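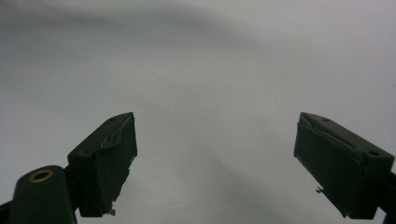 Company | About Gruron

Gruron makes Nustden, a phone app for people who share a household and keep buying the same thing twice. We are a team of five.

The first version came out of a shared apartment. Tươi Dương and Vinh Lục had two other roommates and a group chat where the shopping list was supposed to live. Messages about rent and the broken dryer pushed the list up and out of sight, and whoever stopped at the store on the way home would guess. One January they ended up with four bottles of fish sauce and no rice. Vinh wrote a small web page that week where anyone in the apartment could add an item or cross one off. It had no accounts and no password, and it lost the whole list if two people pressed save at once.

Friends asked for the link. Fixing the save problem took most of that spring, and by the end of it there was a proper app.

What Nustden does

You create a household and send the others a code. Everyone sees the same list, and changes show up on all phones within a second or two when there is a signal. If there is no signal — the back of most supermarkets — the app keeps your changes and merges them when you are online again. When two people mark the same item, it shows who got there first.

You can split the list by store, set items to come back every week or month, and keep notes such as which size to buy. There is no feed and no chat. People already have a chat.

Nustden is in use in 2396 households. Of those, 278 pay for the larger plan, which adds receipt splitting and more than one list. The free plan covers up to six people and we intend to keep it that way.
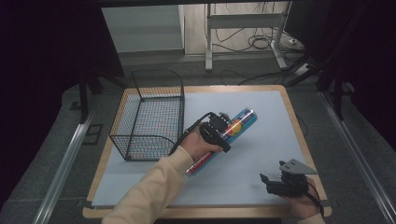

Black wire basket on the table, with a printed canister in the gripper.

Who we are

Tươi Dương runs the company and answers most of the support email. Vinh Lục wrote the sync code and still looks after it. Nhàn Mai designs the screens and tests them with people who have never used a list app, including her parents. Sohail Yousafzai joined to build the Android version and now handles both platforms. Vy Phan takes care of billing, translations and the help pages.

Our second product, Đào, is a pantry tracker for small kitchens and cafés. It is in a closed test with a handful of businesses. The server behind both apps is called Grullia. You may see that name in error messages, and if you do, please send us a screenshot.

How we work

We release an update every month and write the release notes ourselves. A bug that loses someone's data goes ahead of everything else. Feature requests go on one list, which currently has 250 entries, and we read it together before planning each release. We have said no to store coupons and sponsored items several times.

Gruron has no outside investors. The paid plan covers the servers and our salaries.

Contact

Use the Help screen in the app or the form on our contact page. We answer between 9 a.m. and 5 p.m., usually the same day. If you are writing about a lost household code, include the name of the household and the email address you signed up with.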